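# How a Robot Is Shown a Job

A robot arm does not know how to do anything when it is new. It has motors, joints and sensors, and it will move each joint to whatever angle it is told. Someone has to supply the angles.

One way is to write them down as a list of instructions in a computer program. This works well for jobs that are the same every time, such as putting a lid on a jar that always stands in the same spot. It works badly for soft things. Paper crumples differently each time. A balloon rolls, squashes and slides.

For jobs like these, people often show the robot what to do. This is called **demonstration**.

## Two ways to show

**By hand.** A person takes hold of the robot's arm and moves it through the job. The motors are set so that they do not push back. Sensors in the joints record every angle along the way.

**By remote control.** A person stands or sits apart from the robot and moves a set of controls. The robot copies the movement. The controls may be a pair of gloves, two handles, or a smaller copy of the robot's own arms. The person who does this is called the **operator**. Another word for working a machine from a distance is *teleoperation*. "Tele" comes from a Greek word meaning "far."

Remote control is useful for a robot with two arms and humanlike hands. Moving two arms and all those fingers by pushing on them would take more hands than one person has.

## A job with a balloon

The Skevason workshop in Trestdale has a two-armed robot named Istia. One of the jobs on its list is covering a blown-up balloon with thin white material. The balloon stands on a black table with its knot at the bottom. The fingers have to handle the material and the balloon without squeezing too hard.

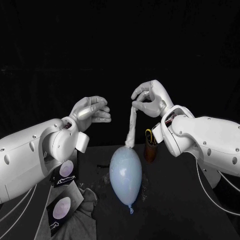 A pinch is harder for a robot than it sounds. The finger and thumb must meet at the tips. If they close too far apart, the material slips out. If they miss each other, they close on air. A person feels this through the skin and corrects it without thinking. An operator working by remote control may feel nothing at all and must judge by eye.

For that reason operators move slowly. A job that takes you 7 seconds with your own hands can take much longer through a robot.

## What gets recorded

While the operator works, the computer saves several things together:

- pictures from the cameras
- the angle of each joint in both arms
- how far each finger is bent
- the time of each measurement

The time matters because everything has to line up. A picture of a hand closing is of little use if it is matched with the finger measurements from a moment later.

One recording of the job, from start to finish, is called an **episode**. Istia's operators aim for up to 200 episodes in a day. In October the collection for the balloon job reached 2,474. Of these, 2,000 were kept for training. The rest were put aside, mostly for bad timing or a camera that stopped.

## Why so many?

Suppose you learned to catch by watching one throw. You would know where to put your hands for that throw only. The next ball would come in higher, and you would miss.

A learning program has the same trouble, so the episodes are made slightly different on purpose. The balloon may stand a little to one side. The operator may begin with the other hand. The material falls into new folds without any help.
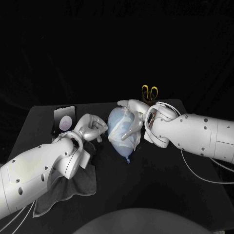 ## What the robot learns

After the recordings are collected, they are given to a learning program. The program looks at a picture and the joint angles from the same moment, and it guesses the next movement. Then it compares its guess with what the operator did. If the guess was wrong, the program changes its own numbers slightly and tries again. It does this a very large number of times. The arms can be switched off during this part, as all the work happens in the computer.

Then comes the test. The operator lets go of the controls, and the program sends the angles to the motors by itself. A person stays close to the stop button.

## Words to know

**Joint:** a place where an arm or finger bends or turns.

**Operator:** the person controlling the robot.

**Episode:** one recording of a job, from start to finish.

**Sensor:** a part that measures something, such as an angle or a push.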